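公開見学会 実施結果確認会議 議事録

開催日 2018年12月31日
場所 Kunside 第2会議室
議長 柴田和宏(Kazuhiro Shibata)
出席 Kunside 開発課、Grirach 制御担当、Shehu 施設担当、Enberg(音声参加)
配布資料 見学会実施要領(改訂版)、来場者アンケート集計、作業記録抜粋

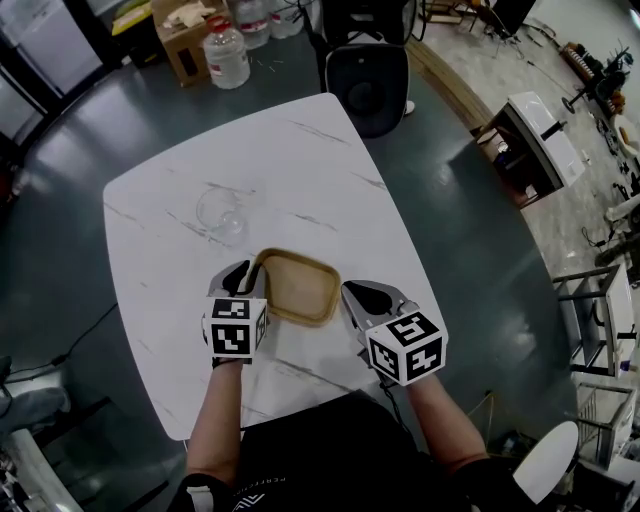 1. 見学会の実施結果について
開発課より報告があった。見学会は教示データ取得作業の公開を主目的とし、午前と午後の二部制で実施した。来場者は29名、うち事前登録のない当日参加は6名であった。公開した作業は、作業者が両手に把持具を装着し、卓上の物品を扱う手順である。対象物には縁の立った角形トレイを用い、左右の把持具の爪をトレイの両側に当てる形を基本姿勢とした。把持具の基部には白黒のマーカーキューブが付いており、来場者からはこの部分の役割を問う質問が最も多かった。マーカーの向きと手首角度の関係については口頭説明のみで対応したが、次回は図を一枚用意する。トレイの奥に透明なグラスを置いた配置については、グラスも作業対象に含まれるのかとの質問があり、午後の部から冒頭の説明に卓上配置の項を加えた。

2. 取得データの状況
Grirach より報告があった。見学会当日分を含む累計の取得件数は2,693件である。当日分は通常の取得と条件が異なる(説明による中断、作業者の交代)ため、識別用の項目を付して保管し、学習用の集合には当面入れない。
Enberg より、中断を含む記録も区間を切り出せば利用できるのではないかとの意見があった。Grirach は、切り出し位置の判定基準が未整備であり、手作業では1件あたりおおむね7分を要すると回答した。議長より、基準案を先に作成し、その後に対象範囲を決める方針が示され、異議はなかった。

3. アンケート結果および質疑
自由記述欄の主な内容は次のとおり。
・把持具の重量と、長時間装着した場合の負担を知りたい。
・両手作業における左右のタイミングのずれをどう扱うか。
・透明物体の認識は可能か。
・見学位置によっては作業者の手元が見えにくい。
重量については製品仕様の範囲で回答可とする。左右の時刻差については Grirach が回答文を作成する。透明物体に関しては、現段階で性能を示せる評価結果がないため、評価項目として検討中である旨のみを記載する。回答文は開発課で取りまとめ、議長の確認後に送付する。

4. 会場および設備
Shehu より、見学者の立ち位置と作業卓との距離が実施要領に明記されていないとの指摘があった。午前の部では見学者が作業者の背後に寄り、説明を一時止めて位置を直している。次回は床面に区画線を設け、作業者の背面側には立ち入らない運用とする。
床上のケーブル類は、見学者の動線と交差しないよう経路を定め、必要な箇所には保護材を用いる。経路図は Shehu が作成し、実施要領の別紙とする。
手元の見えにくさへの対策として、開発課から外部モニターへの映像表示が提案された。Enberg より、表示系を取得用の計算機に接続した場合、記録の欠落が生じるおそれがあるとの指摘があり、表示は別系統とすることを条件に承認した。機材の選定は開発課が行う。

5. 次回見学会
3月に実施する。定員は今回と同程度とし、当日参加の枠は設けない。公開する作業は角形トレイの両手把持を継続し、加えて持ち替え動作を1種類追加する案が出されたが、手順の安定性を確認したうえで別途決定する。デモ中の解説は作業者とは別の者が担当し、作業者は作業中の質問に応答しない。

6. 決定事項および担当
・マーカーキューブの説明図の作成(開発課)
・区間切り出しの判定基準案(Grirach)
・アンケート回答文の取りまとめ(開発課、左右時刻差の項は Grirach)
・ケーブル経路図および区画線の位置案(Shehu)
・映像表示の別系統構成の検討(開発課、Enberg が構成を確認)
・実施要領の改訂(議長)

7. 継続審議
当日分データの利用範囲、および持ち替え動作の追加可否については、次回会議で再度審議する。会議日程は各社の都合を照会のうえ、議長より連絡する。

以上
記録 Kunside 開発課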